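Catterall Deep Storage Bin, Dark Gray
Sold by Prerus Storage Supply

Overview

The Catterall is a deep rectangular bin for loose items that don't stack. It suits mudrooms, playrooms, workshops, thrift store sorting tables and the back counter of a school office. Sides are high enough that round things stay put when the bin is pulled across a table. The walls slope slightly so that empty bins nest for storage.

The bin is sold singly or in a pair. Many of our customers keep two side by side, one for things waiting to be sorted and one for things already dealt with. No dividers or lids come with the standard bin. A clear lid is sold separately under the Clanditon name and fits every Catterall made since the rim was changed.

What it holds

We rate the Catterall for mixed household goods: kitchen utensils, small toys, tape, hand tools, brushes, boxed items. Long narrow cartons should be laid flat along a wall. Heavier tools go in first. Wet items can go in, but there are no drain holes, so tip the bin out afterward and let it dry before nesting.

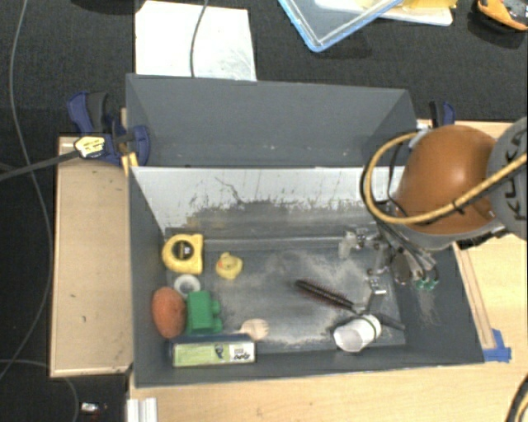 Gray bins on a wooden tabletop, the near one holding a tape measure, rubber duck, hairbrush and other odds and ends.

Wear and marks

Dark gray hides most dirt but it does show pale scuffing. With regular use the floor will turn cloudy where items slide, and the walls will pick up scratches. None of this affects how the bin works. Marks from rubber or tape adhesive usually come off with dish soap and a soft cloth. Do not use scouring pads or solvent cleaners – both leave a dull patch that is more noticeable than the original mark.

Check the walls now and then for cracks, especially if the bin has been dropped on a corner. A cracked bin should not be used for lifting. It can still be used on a shelf or table for light items.

Ordering

Item: Catterall Deep Bin, dark gray
Sold as: single or set of 2
Lid: Clanditon clear lid, ordered separately
Label holder: Disis clip-on, fits the short side
Stock at our warehouse: 1,721

Orders of 200 or more ship on pallets and need a street address with a loading area. Smaller orders go by regular parcel service and are packed nested, with paper between the bins. Orders placed by noon on Thursday leave the same week.

Returns

Unused bins can be returned within 5 weeks of delivery. Please nest them with the original paper, as bins packed without it tend to arrive scratched and we can't resell them as new. Lids are returned separately in their own sleeve.

Also in this range

Catterall Shallow Bin – same footprint, lower walls, better for flat goods and paperwork
Catterall Half Bin – narrower, fits most bathroom and pantry shelves
Disis label cards, blank, white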